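Llevo tres semanas peleándome con un cajón. Un cajón verde salvia, para más señas, de una cocina que solo existe dentro de un simulador, y que me ha quitado más horas de sueño que cualquier cajón de verdad de mi casa (y eso que el de los cubiertos se atasca).

Lo cuento porque en Buroslow, donde trabajo, tuvimos en julio una de esas discusiones que empiezan en la máquina de café y acaban en una sala con la puerta cerrada. La pregunta era si había que seguir entrenando modelos cada vez más grandes o parar un momento y arreglar las herramientas. Yo estaba en el segundo bando, y ahí sigo. Creo que en robótica gastamos demasiado entusiasmo en la política de control — la red que decide hacia dónde se mueve el brazo — y muy poquito en todo lo que la rodea: el visor, los registros, la sincronización de las cámaras, la manera de volver a un episodio concreto y mirar qué pasó.

Y mirar es lo que más falta nos hace, de verdad. Cuando Yulan Tang llegó al equipo, lo primero que pidió fue poder ver todas las vistas de un mismo episodio juntas, con el mismo reloj. ¡Y no podíamos! Teníamos 1,555 episodios guardados, unas gráficas de recompensa preciosas, y para ver tres cámaras a la vez había que abrir tres ventanas y cruzar los dedos. Yulan se encerró con Truvow, que es como llamamos a nuestro visor interno, y en 15 días aquello ya era otra cosa. Yo desde entonces trabajo así, con las vistas seguidas: 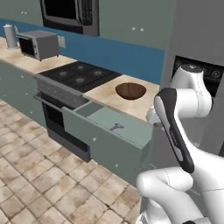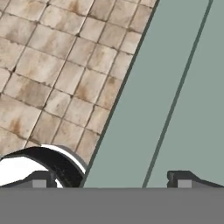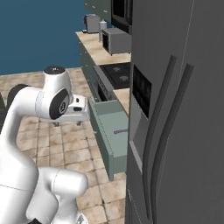

¿Por qué usar varias cámaras si una política puede aprender con una sola?

Porque cada vista resuelve una duda distinta: una cámara fija ayuda a situar el brazo respecto a los muebles, y la de la muñeca da el detalle cercano que hace falta para agarrar, aunque pierda casi todo el contexto. Con una sola vista se puede aprender una tarea sencilla, pero las oclusiones pesan mucho más.

Dicho esto, tampoco quiero vender las cámaras como solución universal, que luego me lo echan en cara. Más vistas significan más datos, más memoria y más sitios donde equivocarse con una calibración. Nosotros tuvimos una temporada en que la cámara de la muñeca iba con retraso respecto a las posiciones articulares, poquísimo, 38 milisegundos, y la política aprendía igual, solo que aprendía una cosa rara: frenaba antes de llegar al tirador, como quien busca el interruptor a oscuras. En las curvas de entrenamiento no se notaba nada de nada. Lo encontramos mirando episodios uno detrás de otro, con un bocadillo en la mano, que es un método poco elegante pero muy recomendable.

También está el asunto de la planificación. Hay compañeros a los que admiro mucho que dicen que el planificador clásico está muerto y que todo tiene que salir de la red, de principio a fin. Yo no lo veo. Para acercar el brazo a un mueble sin chocar, un planificador de toda la vida me da una trayectoria que puedo inspeccionar, discutir y corregir. Para el contacto, para tirar de un cajón con la fuerza justa, ahí sí, prefiero algo aprendido. En Zarnetska, nuestro banco de pruebas, mezclamos las dos cosas y el código de la transición entre una y otra es feo como él solo — lo escribí yo, así que puedo decirlo. Tiene casi 26 condiciones y dos de ellas no me atrevo a tocarlas.

¿Que el simulador no es el mundo real? Pues claro. El rozamiento de una guía de cajón simulada es una opinión de quien la programó, y conviene tratarla como tal. Pero a mí el simulador me deja repetir el mismo fallo con la misma semilla las veces que quiera, y eso en un laboratorio físico es un lujo. Lo que me enfada es que tengamos ese lujo y lo desperdiciemos guardando un porcentaje de éxito y tirando lo demás a la basura.

Así que mi propuesta para el próximo trimestre, y ya la he dejado escrita en el documento de Hlongwane para que conste, es bastante aburrida: nadie lanza un entrenamiento largo sin haber visto antes, con sus ojos, una tanda de episodios fallidos del anterior. Con todas las vistas, con las acciones superpuestas y con una notita de qué cree que ha ido mal. Me han dicho que eso no escala. Puede ser, pero el mes que viene lo probamos con mi equipo y el cajón de siempre, y si sale mal ya vendré a contarlo.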